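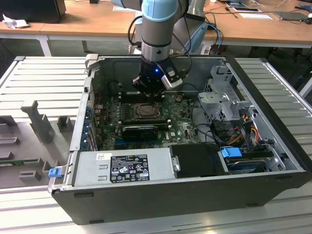
About Pridis

Pridis writes instruction manuals. We write the booklet that comes in the box, the folded sheet that comes taped to the lid, and the sticker that tells you to read the booklet. If you have ever opened a product and dropped the manual straight into the drawer with the takeout menus, there is a fair chance we have met.

The company was started in 2000 by Hoi-yan Sin, who had bought a bread machine. The manual that came with it told her to "insert the blade in the opposite way of before." There had been no before. She wrote to the manufacturer with a corrected version, and they wrote back offering her a coupon for a second bread machine. She took the coupon, and she also took the hint that people were being paid to write these things and that the bar was on the floor.

Her first paid job was a garden hose reel. The client wanted 34 pages. Hoi-yan turned in two, and was asked where the rest was. We still have that argument with somebody most months. A thick manual feels like value, the way a heavy remote control does, and it takes some nerve to hand a client a single sheet along with the same invoice.

What we do

Most of our work is household goods: shelving, cribs, space heaters, coffee makers, the sort of exercise bike that becomes a coat rack by June. We also take on a certain amount of office and computer equipment, because those clients pay on time. We'll rewrite an existing manual, start one from scratch, or read yours and tell you which step is going to send people to your phone line. It's usually the step with the word "simply" in it.

We don't do advertising copy. We tried it once, for a folding table called the Genlow, and the client sent it back with a note saying it read like a warning. It was a good table. It did pinch.

How we work

Every job starts with the object. We ask for the thing itself, in its packaging, with whatever tools the customer is expected to own. Drawings are welcome but they have a way of showing the product as it was meant to be. Damián Olivares runs the bench, and his main qualification is that he gets annoyed out loud. A writer sits next to him and takes it down. Then we cut the swearing, and what's left is generally a decent outline.

After the draft comes the stranger. We hand the pages and the parts to a person who has never seen either and we keep our mouths shut. This is harder than it sounds. Yu-ting Lau, our longest-serving editor, used to sit on her hands during crib assemblies, and now she waits in the hallway. Wherever the stranger stops and turns the page sideways, that's where we go back in.
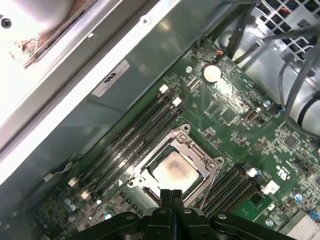 Naming things is most of the job. Customers can't follow "release the retainer" if they own a thing with nine parts that might be a retainer, and engineers can't understand how anybody would be confused, having called it the retainer since before it existed. So we go by what a person can see and point to. On an open processor socket like this one, we'd send the reader to the thin metal lever running alongside the frame, and we'd have a sentence ready for the pale smear in the middle of the chip, since the first thing anyone asks is whether it's supposed to be there. (It's thermal paste. We would say so in the same step, well before the reader has gone looking for a tissue.) If a part has no everyday name we give it one, put it in bold the first time, and never call it anything else, however dull that gets by page six.

A few house rules

We don't write "please." It's friendly once and by step eleven it sounds like begging.

Warnings go before the thing they warn about. You'd be amazed, or maybe you own a pressure cooker and you wouldn't.

No step contains two actions unless they have to happen at the same time, in which case we say how many hands.

We never promise a finishing time. "Assembles in minutes" is true of everything, including cathedrals.

We'll translate, through people who live in the language and have opinions about it, but we won't use the little wordless drawings of a cheerful bald man. Hazel Szabo feels strongly about the bald man. He's always smiling, he always has a friend to hold the other end, and she says no one that happy has ever put together a wardrobe.

The people

Hoi-yan still reads every page before it leaves. She has never quite retired, though there has been cake for it twice.

Yu-ting edits. She came to us from cookbooks and brought with her a hatred of the phrase "until done."

Damián takes things apart and is responsible for the shelf of leftover screws, which we don't discuss with clients.

Hazel does layout and diagrams. If the arrow on your diagram points at exactly one thing, thank her.

Trinity Oyelaran handles new clients, schedules and bad news. She is also the voice on the phone, and will ask what your product does before she asks what it's called. Several people have had trouble with that question.

Working with us

Send us a note with what the thing is, when it ships, and how many languages you need. If it ships next week, send it anyway and we'll be sympathetic. Small jobs are fine. One of our favorites was a card for the Clato egg timer that came in at 50 words, six of which were the safety warning. It took eleven drafts, and the client's lawyer is still our friend, more or less.

We don't charge for a first look at an existing manual. You'll get it back with pencil on it. Some clients frame these and some don't call again.

50 shares

Comments

marlene_k
I have the Clato timer and I kept the card!! It's on my fridge. Did not know there was a whole company behind it, I figured it was just somebody sensible.

Posted 2022-01-16
D. Farrow
Could you do my thermostat. I'm not the manufacturer, I just live here.

tobyp
Technical writer for a long time and "cut the swearing, and what's left is a decent outline" is going up over my desk. Disagree about "please," though. My readers are dentists and they like it.

Trinity at Pridis
@D. Farrow we get this a lot. Send the model number and Damián will have a look when he's in a mood, so most afternoons.

grumpus
step count on the hose reel manual still too high imo. you screw it to the wall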